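Research Engineer, Two-Arm Manipulation in Simulation (fixed term)
Lurkby Institute, Contact Tasks Group

We are looking for a research engineer to work on a method for teaching two-arm robot cells to operate small mechanical assemblies. The post is for 36 months, full time, based at our Lurkby site. The work is done first in simulation and then repeated on hardware, and the person appointed will be expected to contribute to both.
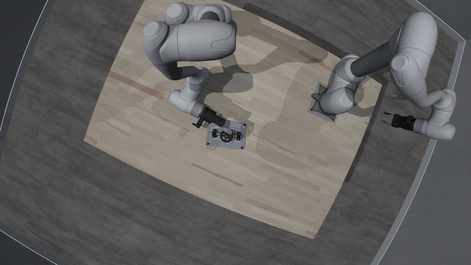
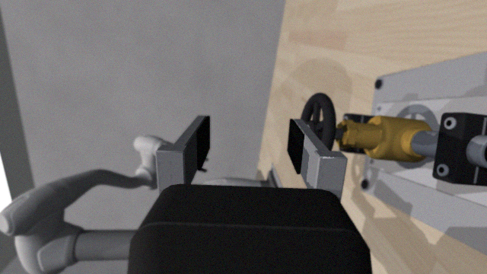
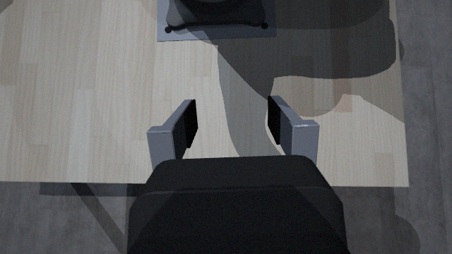
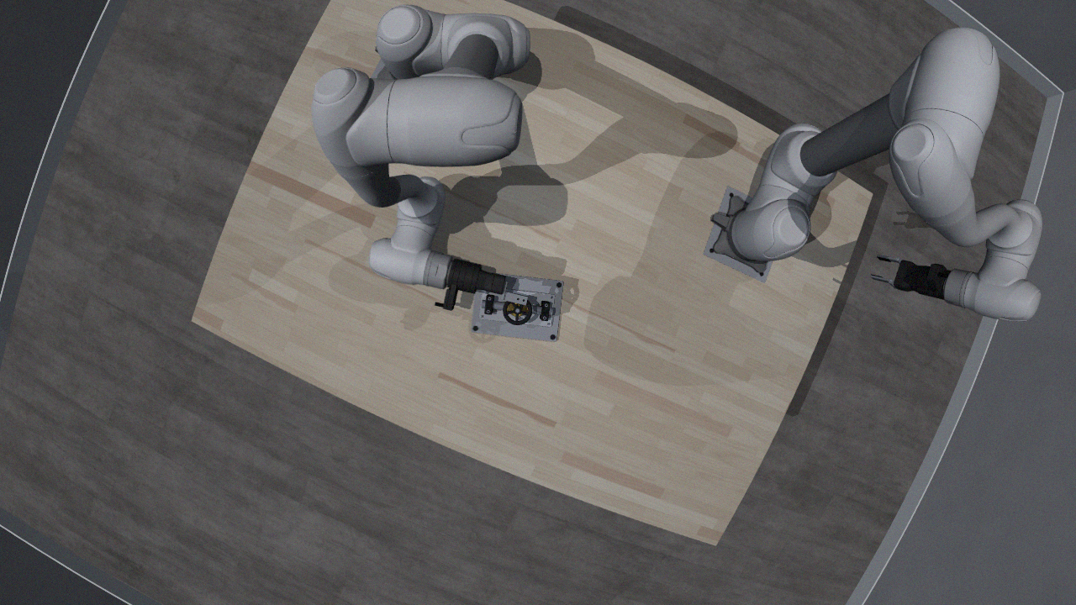
Rendered views from the simulated two-arm cell.

Posted by Margus Eglītis, Contact Tasks Group
Reference: Kedard / RE2

Background

The post is funded by the Kedard project, which studies how a policy trained on rendered images behaves when the position of the camera, the floor material and the lighting are all allowed to change. The test task is the turning of a handwheel mounted on a plate. It was chosen because it is short, can be scored without a human judge, and fails in several distinct ways: the finger may miss the rim, slip from it, jam against a spoke, or push along the axis of the shaft instead of round it.

Most published work on this kind of task uses one arm. In our cell there are two, and the second arm matters even when it does nothing. It blocks light, throws shadows over the bench and limits the paths open to the first. In our earlier runs a policy trained with the second arm removed from the renderer lost much of its accuracy when the arm was put back, although the arm did not move during the trial. We believe that most of this loss comes from shadow and a smaller part from the changed planner limits. Separating the two effects is the first piece of work for the new engineer.

The method

Training uses our in-house simulator, Brindaro. Each episode is rendered from overhead views and from a view fixed behind each gripper. The gripper views are the harder ones to use. The gripper body fills a large part of the image, and the fixture may be close to one finger or well away from both, depending on which arm carries the camera and where that arm has been parked.

For each base episode we produce a set of variants in which the joint motion is held constant and only the appearance changes. The policy is then penalised for giving different actions across the set. The current version uses 200 variants for each base episode. A smaller set gave weaker results, and we have not tested a larger one because of rendering cost. Whether the variants should be drawn at random or picked by the size of the error they cause is an open question, and the answer may form a paper in its own right.

The main result to date is as follows. On a set of 500 held-out simulated trials, the policy with the consistency penalty turned the wheel to its target angle in more trials than the same policy without it, and the gap was widest where a cast shadow crossed the fixture. On hardware we have completed 290 trials. The gap there is in the same direction but narrower, and we do not yet regard it as settled. A draft report, including the failed trials, can be sent to candidates on request.

Duties

The engineer will:

maintain the scene files for the two-arm cell, including arm placement, fixture geometry and joint limits;

write and check the code that generates appearance variants;

run the shadow and planner study described above, from design to written report;

match the simulated contact settings to force readings from the hardware cell;

keep a log of trials in the group's usual format, with failed and aborted runs entered in the same way as successful ones;

prepare figures and methods sections for joint papers, and release code where the project agreement allows it.

There is no teaching duty. The engineer may help to supervise a master's student if both sides wish it.

Essential requirements

A degree in engineering, computer science, physics or a related subject, or equivalent experience in work.

Good working knowledge of Python and of one compiled language.

Experience of a physics simulator in which contact was part of the problem. Please name the simulator and say what you changed in it. Use of default settings only will not be enough for this post.

A sound grasp of rigid-body kinematics, including frames fixed to a moving tool.

The ability to write a clear methods section in English.

Desirable

Experience of running a real arm, of any make.

Experience of ray-traced or rasterised rendering for training data.

Some background in the design of experiments, in particular paired tests.

Familiarity with valves, couplings or similar small fittings. The next fixtures in the series will have stiffer shafts and less room behind the rim, and it helps to know how such parts are turned by hand.

A doctorate is not required. Applicants who hold one will be placed on the salary scale accordingly, but the duties are the same.

Working arrangements

The group has shared access to the Macapagal cluster for rendering and training. Jobs are queued overnight and results are normally ready by 9 am. The hardware cell is booked in half-day slots, and the engineer will have a fixed share of these. Simulation work may be done from home for part of the week by agreement. Hardware work may not.

The cell is run under a written safety procedure. New staff complete the site induction before they are given a key, and a second trained person must be in the building whenever the arms are powered.

Travel is limited to one project meeting a year and one conference, both paid for by the project. Relocation costs can be claimed up to the institute's standard limit. The post can be held on reduced hours; if you would like this, say so in your letter and give the hours you have in mind. The end date can be moved to match.

How to apply

Send a single PDF containing:

a letter of no more than two pages, stating which part of the work you would want to start with and how you would go about it;

a CV;

one sample of technical writing of which you are the main author. A thesis chapter, internal report or paper is acceptable;

a link to code, if you have any that can be shared.

Please do not send certificates or references at this stage. Referees will be contacted only for candidates invited to interview, and only with their consent.

Applications close at the end of March. Shortlisted candidates will be given a small scene file and a log of failed trials a few days before the interview, and will be asked to explain what they think went wrong. There is no live coding test. Interviews last one hour and can be held in person or by video call. Candidates who attend in person may see the cell running afterwards.

Questions about the research should be addressed to Margus Eglītis through the group's contact form, quoting the reference above. Questions about pay, visas or reduced hours go to the personnel office at Lurkby, which handles them separately from the selection panel.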